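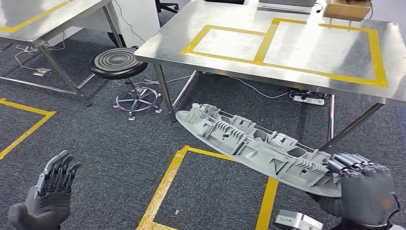
Wanted: two people to help finish a two-handed robot, and to tell us when it isn't working

Loltetton is a shared workshop. Members pay for bench space and bring their own projects, and one of those projects is a robot with two five-fingered hands that is meant to pick up molded plastic parts, turn them over and put them down inside a taped square. We call the build Pallis. We are looking for two participants to join it through the end of June.

Before you write to us, please read what it is and what it isn't.

What we doubt

Most of what you see online about hobby robots with hands is a good take chosen from a pile of bad ones. We have made videos like that ourselves and we'd like to stop. A hand that closes on a part has shown that it can close on a part. Whether it can do so again after lunch, with the part lying the other way up, is a separate matter, and so far our answer is "sometimes."

The parts we use are long, with a smooth curved rim on one side and a mess of ribs, pockets and clips on the other. We picked them because they are awkward. Fingers catch on the ribs. A grip at one end leaves a lot of plastic hanging off the other, and the wrist doesn't like it. Our log stands at 1,633 attempted pickups. Minttu Laaksonen, who keeps the log, has asked that we not quote a success rate until someone outside the build has gone through it and agreed on what counts as a success. That could be you.

The two places

Place one is mechanical. You would look after the fingers and the wrists: tension, wear, the gloves, the cable routing. You should be comfortable taking apart something small that somebody else put together, and putting it back the same way. A background in bikes, sewing machines or camera repair suits us as well as an engineering degree does, maybe better.

Place two is testing. You would set up the parts, start the runs, write down what happened and refuse to round up. Some Python is useful. Patience with repeated work matters more. If you have ever annoyed a group of people by asking to see the raw numbers, say so in your message.

Neither place is a job in the full sense. There is a stipend of $200 a month, bench access while you're with us, and a key. Travel is not covered. We know that's thin pay and we won't dress it up as an opportunity.

Hours

Two evenings a week, your choice of which, as long as one of them overlaps with Leif Stougaard, who runs the control software and needs to be in the room when anything powered is moving. Please take that rule seriously. We have emergency stops and we use them.

What we are not looking for

People who want to add a language model to it. Maybe later - probably not.

People who need it to be finished by a certain date. Pallis was supposed to be done last June.

Anyone hoping to start a company out of it. Dagný Briem and Ingvar Hjaltested own the hardware between them and it isn't for sale.

What you get out of it

Time with a pair of hands that most people only get to watch on a screen. Your name on the write-up, including the parts of it that make us look bad. Full copies of the log and the designs, to keep. We can't promise you'll come away believing that a home-built robot is good for much. Two of us don't, and we are still here most weeks.

How to apply

Write a page or less. Tell us which place you want, what you have fixed or tested before, and about one thing you built that did not do what you said it would. No cover letter, no references at this stage. Hand the page in at the Loltetton front desk or send it through the contact form on the members' page with "Pallis" in the subject line. Bent Brynjólfsdóttir reads everything and will reply either way.

If we think it might fit, we'll ask you in for an evening to watch a test session before anyone agrees to anything. Bring closed shoes, and tie back long hair.

Posted 3/20/22. Open until both places are filled.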